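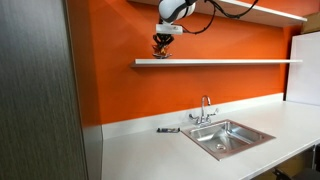 White floating shelves on the orange wall, with the white backsplash below.

Floating shelves over a worktop: your questions

Which shelf is this?
The lower one is the Rallis, a thin flat board in white. It also comes in grey. The bracket is hidden inside the board and is supplied with it.

What will it hold?
Fixed into solid brick with the plugs supplied, dry goods, mugs and small jars. On plasterboard, keep to light things unless the bracket is screwed into the studs. We don't recommend it for stacks of dinner plates on any wall.

How high above the worktop should the lower shelf go?
Stand your tallest everyday item on the worktop, usually the kettle, and leave a hand's width above it. Don't fit a shelf directly over a hob.

How far apart should two shelves be?
Far enough to lift a jar out without tipping it. Cereal boxes need more room, so many people keep those on the upper shelf where nothing is above them.

Can I paint the wall after the shelves are up?
You can, but it is easier to paint first. The board slides off the bracket once the 2 small screws underneath are out. Let the paint harden for a few days before you push the board back, or it will stick and pull.

Do you sell the orange paint?
No. We sell shelves and fixings only. Any washable kitchen emulsion will do. Strong colours usually need an extra coat.

How do I clean the board?
Warm water, a drop of washing-up liquid and a soft cloth. Dry the front edge afterwards. Scouring cream will dull the finish.

My shelf tips forward slightly. What is wrong?
The bracket is probably not tight to the wall. Take the board off, tighten the bracket, and check that no plaster has crumbled behind it. If it still tips, ask for packing strip, part 1110. Part 1111 is the same strip for the Birnato shelf and will not fit.

Can I cut it to length?
Yes, from either end, with a fine saw. Cover the cut with the edging tape in the box.

Reader comments

Marina Raptis
Had two of these up since June over the sink. Tape on the cut end lifted a bit with the steam so I ironed it back down with a tea towel over it. Fine now.

tamero105
Does part 1110 come with screws?

Reply from the shop
It doesn't. Use the ones already in the bracket.

Kerkov
Went for grey and wish I'd bought white, the grey shows flour.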